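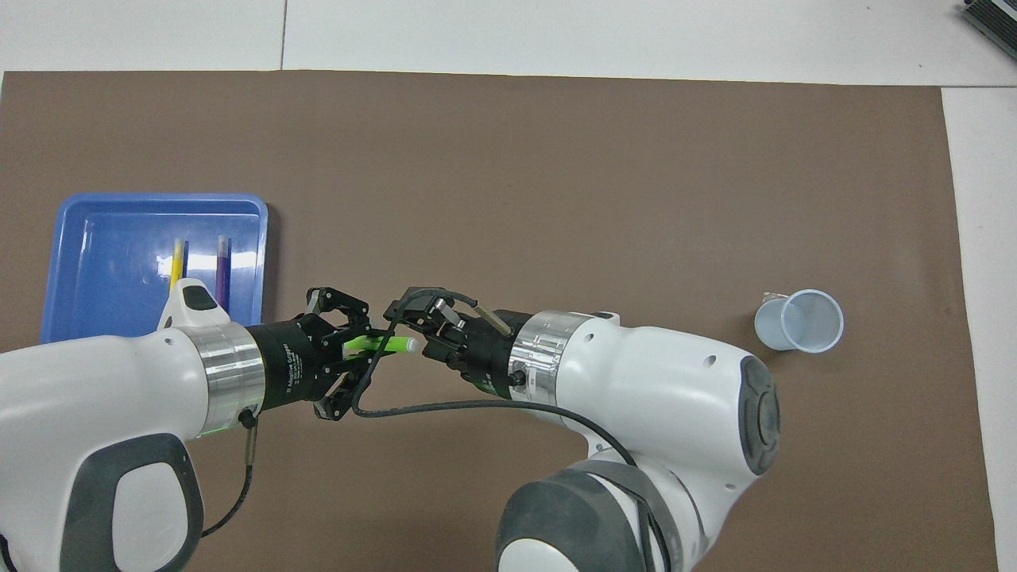 Wolde Desk Mat, Large

We love this mat! It's big enough to spread out a whole map, a mug and your elbows (yes, both of them), and the 300 g wool felt is soft without going saggy at the corners. Abrehet Asfaw cuts every one by hand at the Ilitz workshop, and it shows in the edges, which are beautifully crisp.

Colours: brown, moss, oat
Thickness: 6 mm
Item no. 2255

Care
Brush off crumbs, dab spills with cool water and dry flat. Rolls up nicely for moving house, too!

Matching Femell coasters are back in September.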